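In Praise of the Slow Afternoon

by Abla Mansour

My grandmother taught me to fold dumplings by making me fold bad ones. She never gave me a lecture on it. She put a bowl of filling between us and we folded until supper, and I have thought about those evenings more in the past year than in the twenty before it, mostly because I now spend a good part of my working life showing machines how to do small things with their hands.

I came to Naltbridge in May, after a long stretch of teaching shop class, and I was given a chair, a pair of hand-held grippers and a list of chores. You hold one in each fist and do the chore with the jaws in place of your fingers, and everything you do gets saved as one example. Then you put the things back and do it again. By the end of my first project we had 1595 examples of opening, closing and moving small household objects, and I had forearms I was rather proud of.

People who hear about this job tend to feel sorry for me. They picture a factory line, or they picture somebody training her own replacement, and they get a gentle look on their faces and ask whether it's boring. Well, of course it is, some of the time! So is kneading, and so is practicing scales. But I would like to make a case for the boring part, which I think is where most of the good is, and for doing it more slowly than we are usually asked to.

The fashion right now is for more. Two firms I talk to often, Brurnex and Drekton, both set their people a daily count, and I understand why. A count is easy to put in a report. If the learning system does poorly, you say it needs more examples, and if it does well you say imagine how it would do with twice as many. I've worked under a count myself, and I can tell you what happens to your hands. They find the one quick way and they stick to it. The object goes down in the same spot each time, you come at it from the same side, and by midafternoon you have made one example over and over and called it a hundred.

My friend Hodžić (we both use last names for each other, a habit left over from school) went through a batch of ours last winter and threw out 618 of them. I was cross for a week. Some of them were mine, and they were clean, and there wasn't a fumble anywhere in them. That was the complaint. A system that has only ever watched somebody get it right has no idea what to do when the lid slips, and lids do slip, in my kitchen and I expect in yours.

So now I leave the fumbles in, as long as they are followed by an honest recovery. I turn the object a little between tries. I switch which hand goes first. I do 26 in a session and then I get up and walk around the building, and when I come back I have usually forgotten my quick way and have to find another one.

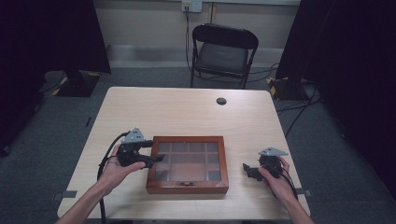 A box with a lid is a lovely teacher, by the way, and I'd hand one to every new person before anything else. A clasp is a tiny thing to get hold of with a pair of jaws, and glass makes you careful, and you learn fast how much your own fingertips have been telling you all these years without your noticing. I think an hour with a clasp would do some good to the people who set the counts, too – I have offered, and the offer stands.

I don't want to be unfair to them. Somebody has to pay for the room and the hours, and slow work costs money. There are chores, too, where a big plain heap of examples is just what's wanted, and fussing over each one would be vanity on my part. Picking up a sponge, say. I've never felt I had much to add on the subject of sponges.

But for anything with a hinge or a latch, I would take a few hundred thoughtful tries over thousands of hurried ones, and I'd pay the person making them as a teacher. My grandmother's dumplings were never all the same size, and she could fold one with a torn wrapper so that it held.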